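Cultgate cup drive moves to Sikbridge hall
27/02/2024

The Cultgate tableware drive will move to the Sikbridge hall in March, with small cups and other open-topped containers at the top of its list.

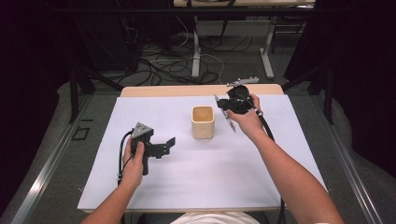 Lilian Mussa said the drive had plenty of plates but was short of small cups, and that square ones were welcome as long as they had no chips. She asked donors to wash everything before bringing it in.

The drive has collected 728 pieces so far, some 700 of them from homes in Cultgate. Cups are checked one at a time on a covered table, then packed in boxes of 24. Each household may bring up to 2 boxes. Glass is not being accepted this year.

Recent items
Rotich Road parking changes
Avuvix store extends hours
Sikbridge hall gets new shelves
Book swap returns in March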